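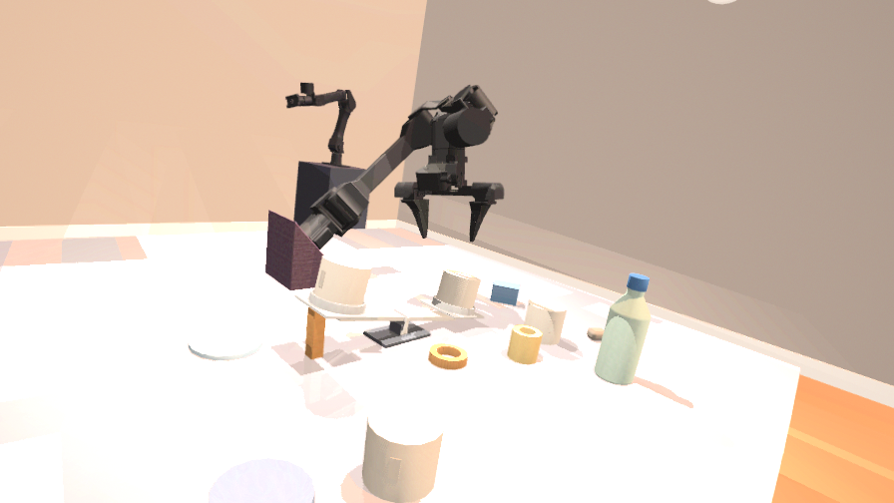 Landlord wants to keep part of my deposit for "carpet wear", is this normal?

Asked by Colleen Penner in Renting and Housing

I moved out of a one bedroom in Pridmont in August after 7 years. Same landlord the whole time, never late on rent. The deposit was one month's rent. Last week I got a letter saying they are keeping 200 dollars for carpet in the bedroom and hallway. The letter calls it "excess wear and discoloration" and that is all it says. No receipt, no estimate.

The carpet was not new when I moved in. I don't know how old it was, but the move-in sheet says "fair" next to carpet, and I still have my copy. There are no burns or pet stains. It is flat in the hallway where people walk, and it is lighter by the bedroom window from the sun.

I called the office and the person who answered said this is their standard charge for long tenancies. Do I have to accept that? It isn't a huge amount but I could use it, and it bothers me that they just picked a number.

3 answers

Remigiusz Czarnecka
Rules depend on your state, so look up the security deposit page for where you live before you do anything else. In general, though, a landlord can charge for damage and can't charge for normal wear. A path worn down a hallway and fading from sunlight are usually treated as normal wear.

Age matters too. Carpet in rentals is often given a useful life of somewhere between five and ten years. Yours was already used when you got there. Even if you had damaged it, many courts would only allow the value it had left, and that may be close to nothing.

I would write them a letter. Phone calls don't leave you with anything. Put in it:
your name, the unit and the dates you lived there
the amount they kept and the reason they gave
that the move-in sheet lists the carpet as "fair", with a copy attached
a request for an itemized statement and the receipt or estimate
a date by which you want the money back

Two weeks is a reasonable deadline. Send it by certified mail and keep the slip. Many states also set a deadline for the landlord to itemize deductions, and some add a penalty if they miss it. Check the postmark on the letter you got against your move-out date.

If they don't answer, small claims is the next step. The filing fee varies by county and you can normally ask for it back if you win. Bring the lease, the move-in sheet, any photos, and both letters.

Bronisława Duda
They did this to me at Cusholm apartments, only it was paint. I just let it go. Wish I hadn't.

Mackenzie Dufour
Agree with the first answer. One thing to add, don't cash a partial refund check until you read what is printed on it and what came with it. If it says "full and final settlement" or something like that, cashing it could cause you trouble in some states. If you already cashed it, write anyway.

Also check your lease for a carpet clause. Mine had a line about professional cleaning at move-out and I had to pay 56 dollars for that. Cleaning and replacement are separate charges, so make them say which one this is.

Comment from Colleen Penner
Thanks. The check doesn't have anything printed on it except the amount, and I haven't cashed it yet. The lease only says "broom clean". I will get the letter typed up and mail it Saturday morning.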